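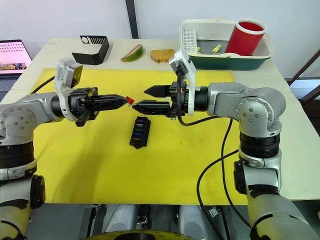 Tuva rig, two arms, long tapered fingers. Red part at the tips.

Start with this one, let people look. Don't read the slide out.

Who we are - me, Su-bin Kong, Yi-an Pyo on the controller side. Gomville bench, August. Thank Young-sook Han for the loan of the fuses (ask her first if she minds being named).

The question: can the fingers we already own do small parts, or do we buy the Sanine set. That's all the talk is. Say it twice.

Why fuses. Small, stiff, two flat sides, cheap to lose. Holder sits flat on the mat, row of slots, tight fit. If you're off by a bit at the tip you find out fast.

Fingers compared
- stock ones, short and blunt. Fine on the toast and the cup, hopeless on fuses. Tips meet late, part rolls
- tapered, as on the first slide. Good reach between neighbours, but they flex if you squeeze. Turn the force down, then down again
- Sanine set, not tried here. Only have Zamora's numbers so DON'T compare directly

Runs: 1,573 grasps logged, first 100 thrown out while we sorted the wrist camera offset. Say why if asked, Seung-woo Song will ask.

Handover between arms. Both wrists come in level, gap is tiny, each camera mostly sees the other gripper. Head view did more of teh work than we planned for. Cable on the right arm is long, watch it on wide moves - pause here, people always want to talk about cables.

Drops. Most were at the release, few at the pick. Purple object on the mat, next slide. Wrist view loses a part that size once the fingers are down over it, so we go back up, look from the head camera, try again. Adds about 200 ms on the controller, Yi-an Ryu has the trace.

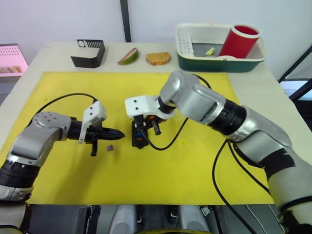
What we'd change
Softer pads on the tapered tips. Shorter right cable. Yellow mat stays, colours seperate well on it.
Leave five mins for questions. Skip the force plots if running over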